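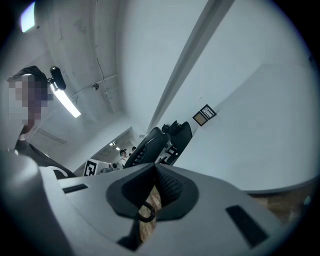
Evaluation diary, Metdale office
July 5, 2019

The second week of the Bollus trial closed today. This entry records the work carried out, the condition of the kit, and the points to be raised with the supplier before the office decides whether to purchase.

The morning was given over to recording with the hand-held gripper. The office has two aims in this trial. The first is to learn whether staff with no training in robotics can produce recordings that the Eron service will accept. The second is to learn what the kit demands of a room that is also used for ordinary work. The marker boards were therefore set up among the office chairs, and the furniture was left as it stood. The supplier's guide recommends an open floor, but few of the rooms at Metdale could offer one for more than a day at a time.

The task was the same as yesterday: pick up a small item from the table, move it to the tray, release it, and return the gripper to its starting point. The operators took turns and kept their own notes. They reported that the gripper is comfortable for short periods and tiring after that. The weight sits forward of the hand, and the wrist has to hold it level. Version 2 of the kit is said by the supplier to be better balanced than the first. The office has no earlier unit with which to compare it and takes no position on the claim.

The coiled cable remains the main complaint. It is long enough for work at the table, but it pulls slightly when the operator turns away to reach the tray, and the pull can be felt at the moment of release. An operator who is thinking about the cable does not move naturally, and natural movement is what the recordings are meant to capture. The question of a lighter or longer cable was put to the supplier in May, before the trial was agreed, and the answer then was that one was under study. It will be put again.

The marker boards gave less trouble than expected. The guide asks that each board be fully in view at the start of a recording. With chairs in the room this takes some care, as a tall backrest can hide part of a board from one side of the table and leave it clear from the other. It was agreed that the operator will check the boards before each series and move a chair only where needed. The position of any chair so moved is to be entered in the log.

The rubber surfaces of the gripper are holding up well. They picked up some dust and were wiped with a damp cloth at midday, as the guide directs. No wear was noted. The gray body has one light scratch, recorded on the day of delivery.

In the afternoon the results of the first full batch came back from Eron. The office had submitted 500 recordings. Of these, 374 were accepted. The contract sets 300 as the lowest number on which the service will build a working model, so the batch passes and no further charge is due. The rejected recordings were returned with a reason code for each. Most carry the code for lost tracking, and the remainder were marked as too short. The codes are clear enough, but the report does not show the point in the recording at which tracking was lost – without that, the operators cannot tell which habit to correct. A written request for this detail has been sent.

A brief comparison was also made with the offer from Từ, which arrived this week on paper only. Từ proposes a wireless gripper and a longer rental period, with processing charged by the hour. The price of the hardware is lower. The price of the processing cannot be judged from the offer as written, and the office has asked for a sample invoice. No Từ unit has been handled here, and the comparison should be read with that in mind.

Present view of the Bollus kit: suitable for the purpose, with reservations about the cable and the report. The Eron service did what the contract states. The instructions were followed by new operators without outside help, apart from the section on calibration, which had to be read several times and which uses two different names for the same button.

Outstanding items for Monday are the reply on the cable, the reply on the report, and the second batch, which will use the same table and a heavier item. The gripper has been returned to its case, and the marker boards have been left standing overnight – the cleaning staff have been asked in writing not to move them.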